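Section 4: Setting up the table for a dye day

If you've worked through the first sections you'll have your yarn wound into skeins, tied loosely and ready to soak. I'm assuming you've got the Lolladell starter set, because that's what I teach with, but any acid dye kit meant for wool will do the job. The steps are the same and only the strengths differ, so keep the leaflet from your own kit next to you.

I learnt most of this from Masaru Kikuchi, who ran the October weekend at Mokum the year I finally gave up on dyeing in the kitchen sink. He lays his table out the night before. I never manage that, but I do lay it out before I open a single jar, and I'd beg you to do the same!

Before you start

You'll need an apron, gloves that fit, old towels, a jug for measuring, white vinegar and your bowls. Plastic bowls are fine for soaking and for holding mixed colour. They are no good at all on the hob, so keep a separate steel pan for heating and never cook in it again.

CAUTION: Dye powder is very fine and it travels. Wear a dust mask while you are spooning it out, shut the window, and turn off any fan. Once it's mixed into water you can take the mask off.

Laying out

1. Clear everything off the surface, including your tea. Especially your tea.

2. Cover whatever you can't bear to stain. I use an old shower curtain with a towel on top — the towel catches drips and the curtain catches what the towel misses.

3. Put your bowls out while they're still empty and move them about until you can reach each one without leaning over another. I like bowls in different colours, so I can say to myself "weak mix in the green, strong mix in the blue" and not have to peer at labels.
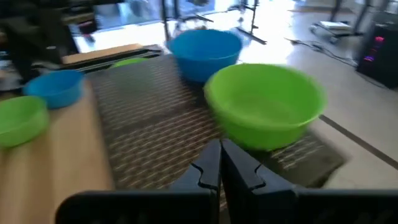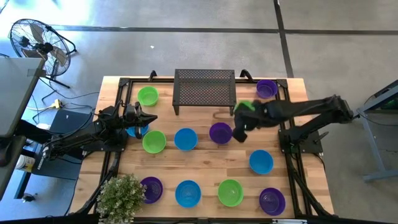

4. Fill your soaking bowl with lukewarm water and a good glug of vinegar. Lower the skeins in gently and leave them alone for at least half an hour. Wool that goes in dry takes the colour in blotches. (Sometimes you want blotches. We'll get to that in Section 5.)

5. Weigh out your powder. For a first go I use 4 grams to a jug of hot water, which gives a good strong stock you can thin down later. Mix the powder to a paste with a splash of cold water first, or you'll be chasing lumps for the rest of the morning.

6. Pour the stock into its bowl and test it on a strip of kitchen paper. It'll look much darker in the bowl than it will on the wool, so trust the paper.

7. Write down what you did. I know, I know. But I have a gorgeous mossy shawl at home that I have never been able to match, and it's all because I thought I'd remember.

NOTE: If you bought the Makris scales, let them settle for a few seconds after you switch them on. Mine drift if I'm impatient, and with small amounts of powder that makes a real difference to the shade.

Adding the colour

8. Squeeze the skeins out, don't wring them, and lay them in the steel pan with enough water to cover. Pour your dye in slowly around the edge and push the wool down with a spoon.

9. Bring the heat up gently until you see steam but no bubbles. Boiling and stirring together will felt your yarn into something like a doormat. Hold it there until the water goes clear, then switch off and walk away. It needs to cool completely in the pan, and overnight is best.

CAUTION: Lift the lid away from you. The vinegar steam is sharp and it'll go straight up your nose.

If it goes wrong

Colour still in the water after an hour? Add another splash of vinegar and give it a bit longer. If that doesn't shift it, you probably used more dye than the wool can hold, so rinse well and use less next time.

Pale patches under the ties mean they were too tight. Drulter sell a soft cotton tying thread that I get on well with, though plain string works if you leave a finger's width of slack.

Rinsing and drying are in the next section. Don't throw the leftover stock away yet, as we'll be using it for the speckled skeins.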